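New thread, because Vasham sent round its open-plan pitch again and I read all 42 pages of it.

1/ The claim: people in open-plan homes "connect more." The source is a survey of 250 buyers. Buyers of what? Vasham homes. Hmm.

2/ Dusthorpe has had these since March. Rent is 1,656 a month. The older flats with a separate kitchen go for 919. I'd want a lot of connecting for that.

3/ Also missing from the pitch: noise. Try taking a phone call while someone fries onions in the same room.

4/ I grew up with a kitchen door. We shut it. We still talked to each other at dinner.

5/ Plain walls, a door that closes, somewhere to cook. Sell me that. 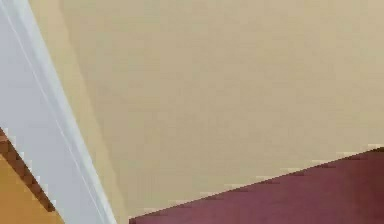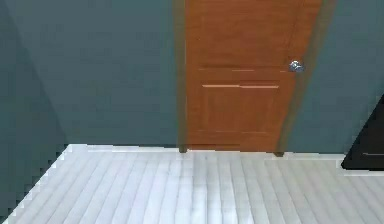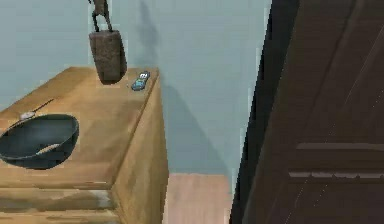
Irja Sjöberg replied that she'd pay extra for a kitchen door, and that the onion smell bothers her more than the noise.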